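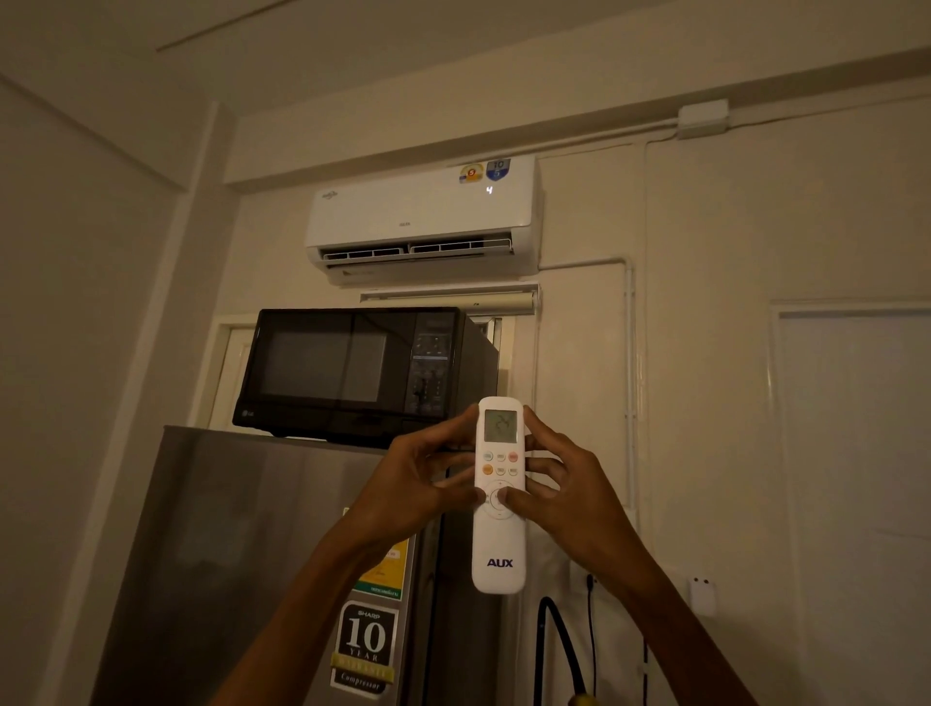
*A wall-mounted air conditioner and its remote control.*

I have lived in five rented flats and every one of them came with machines and no manuals. The landlord hands over two keys and a gas reading, and that is the end of it. I think a rented home should come with written instructions, in the same way it comes with an inventory.

My present boiler is a Baird. It has three dials, one of which has lost its markings. When I moved in I rang the letting agent, Zalletti, and was told to "have a play with it". I did, and spent a week in January with hot taps and cold radiators. The tenant before me, Bontu Abdella, had left a forwarding address for her post, so I wrote and asked. She replied the same day. The blank dial has to sit at the two o'clock position and the timer runs an hour behind. She had worked that out over a whole winter, and the agent had never asked her for it.

Agents say that manuals get lost. Of course they do. Paper gets lost in every house. But most of these booklets can be downloaded if you know the model number, and the model number is often on a plate at the back of the appliance, behind a kitchen unit that a tenant has no right to unscrew. The owner could write it down once, when the thing is fitted.

Khurram Khokhar lets out the flat below mine and disagrees with me. He says grown adults can press a few buttons, and that a folder would only give people something to argue over when they leave. I see his point about the arguing. I still think he is wrong. He paid a callout charge last year for a Flustar oven that was locked in its child safety setting. The engineer held down one button and went home.

What I am asking for is small. A single sheet would do, with the make and model of each appliance, where the stopcock and fuse box are, which day the bins go out, and anything odd about the heating. The inventory for my flat runs to 23 pages and records a scratch on the bathroom door and the number of teaspoons. It has a line for the cooker hood, which says "clean". I have still not found out how to change its filter.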